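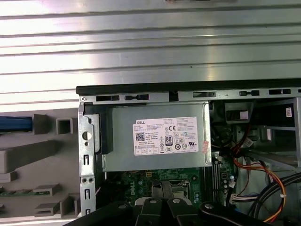
Progress Report to the Turov Fund
Patholm Disassembly Project
Submitted February 3, 2023

1. Purpose of this report

The project is developing robotic methods for taking apart retired office computers so that usable parts can be recovered. This report covers the open day held at the Broltelholm workshop, which was a condition of the second payment under the grant agreement. Spending to the date of the open day stood within the approved budget.

2. Attendance and program

The open day was attended by 178 visitors, against a target of 20 per session over eight sessions. Most came from local repair businesses, public recycling services and technical colleges. Each session opened with a short talk by Naveed Marwat on the condition in which office computers usually reach a recycler. A demonstration at the work cell followed, and visitors were then free to put questions to the staff.

3. Work demonstrated

The demonstration dealt with desktop computers and the handling of hard drives. Drives are a priority for the project because recyclers must account for each one before a computer leaves their control. Staff explained how the gripper takes hold of a drive carrier and how the approach angle is chosen for different cases.

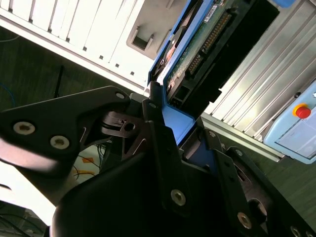
Figure 2. Gripper at a hard drive in a blue tray, Broltelholm work cell.

The project has now logged 2379 handling attempts since the start of the grant, of which nearly 197 involved case types added in the current period. The log was made available to visitors in printed form. Several asked for a breakdown by case type, and this will be supplied with the next report.

4. Visitor comments

Written comments were collected at the close of each session. They were largely favorable, with repeated requests for more information on cost and on the training of operators.
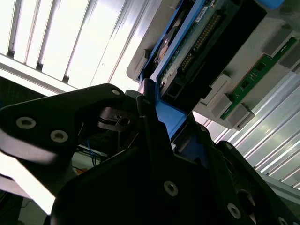

Tariq Bhutto wrote that his main concern was the range of computers a small recycler receives in a single delivery, and asked that the next demonstration include older and damaged units. The project team accepts this point and has added such units to the test plan.

5. Next period

A second open day is planned for April at the Butt site, subject to the Fund's approval. The revised test plan and a cost estimate for operator training will be submitted beforehand.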